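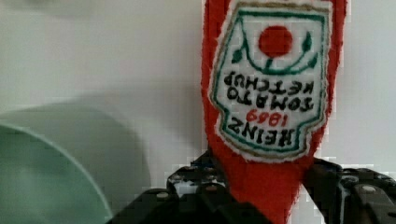
The plush ketchup bottle, held by the neck, upside down. View from the wrist camera.

2025-08-16

I spent most of today on the gripper, so this is a post about the gripper.

The arm is the Kinel I bought second-hand in February. It lives on a bench against the wall in the back bedroom and does pick and place with whatever soft things I have in the house. The hours counter said 1,837 when I switched it on this morning. I don't know how much of that was the previous owner, but the fingers had plenty of wear on them when they came to me.

The problem was slip. Hard objects were fine. Anything with a pile on it would turn in the fingers on the way up, and the heavy end would swing down and knock the bowl. I had been getting round it by turning up the grip force, and I was at 125 on the Cloleck controller, where I'd started at 90. At that setting the motor gets warm and you can hear it complain.

So, fingers off. Each one comes away from its carriage once the bolts are out. One of mine had been done up with far too much threadlock and needed the soldering iron held on it for a minute before it would shift. Behind the pads there was a mat of red fluff, packed down nearly solid. The ketchup bottle sheds, and I should have thought of that sooner. I picked it out with tweezers and went over the joints with a dry brush. No oil in there, as it only collects more fluff.

The pads had gone shiny. I cut new ones from the Trarkerow sheet, 2 mm thick, and stuck them on with the tape it comes with. I left them under a clamp through lunch. The old ones were thinner, so the closed position had moved and I had to set the zero again. Close slowly on nothing, wait for the current to rise, back off, save. I did that 6 times and took the middle value.

Putting the fingers back, I ran all the bolts in finger tight first, closed the gripper on a steel rule to line the two faces up, then tightened. If you tighten one side fully first they end up slightly crossed. I did that in spring and spent a week blaming the software.

Grip force is now back down to 90. I use the bottle as the test piece because the neck tapers, and a taper will find a bad pad quickly. I ran it for more than an hour this afternoon and it didn't drop once.

Still to do: the wrist cable is rubbing on the bracket and needs a proper clip. Farouk have the right size but the postage costs more than the clip, so I'll wait until I need something else from them.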